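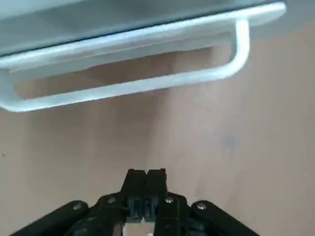 Na Gririer, o robô ficou com as caixas e as pessoas ficaram com o robô

11 de março de 2021

A Gririer, oficina que prepara caixas metálicas para pequenos equipamentos, pôs dois braços robóticos numa bancada que até fevereiro era território de Nassoro Shemweta. O sistema foi montado pela Brasix e leva o nome de Covus, que o pessoal do turno da manhã ignora com rigor. Chamam-lhes "os primos".

A tarefa deles é pegar, segurar e virar peças. Shemweta fez isso durante 22 anos e passou agora a ensinar as máquinas, o que consiste em mostrar-lhes o movimento, vê-las repetir outra coisa e mostrar outra vez. "Antes doíam-me os pulsos. Agora dói-me a paciência", diz. O salário subiu um escalão; a cadeira é a mesma.

Dos cinco funcionários da bancada, três passaram para a inspeção final, onde se trabalha sentado e se preenchem mais formulários. Os outros dois acompanham os braços. A empresa garante que não haverá dispensas este ano. Sobre o próximo, Erick Temba, chefe de produção, prefere falar de "reavaliação" -- palavra que no refeitório ninguém achou tranquilizadora.
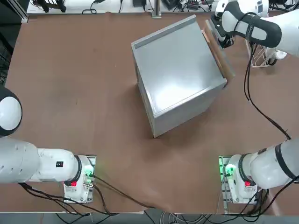 O braço direito do Covus segura uma caixa metálica cinzenta na bancada da Gririer.

Temba admite que o ritmo ainda fica aquém do manual e que as pegas dão trabalho a programar. Os trabalhadores pediram formação paga em horário de expediente e conseguiram-na, às quintas, depois de 3 reuniões. Pediram também uma máquina de café nova. Essa continua em estudo.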